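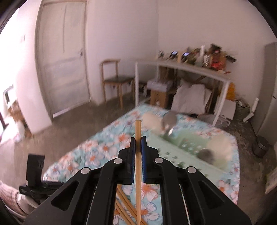
## About Mernel

Mernel is a small cookery school in Nultberg, and we love noodles! We teach broths, dumplings, hand-pulled noodles and all the pickles and sauces that go with them - plus a bread evening every Friday, which began as a one-off and just kept going.

Classes run for 2 hours and everyone eats together at the end. You don't need any experience (plenty of people arrive never having chopped a spring onion). Our recipe book is up to 159 dishes now, many of them sent in by people who've cooked with us, and we're always delighted to get another.

You'll find us above the Hailu tea shop. New classes start in January, and beginners are very welcome.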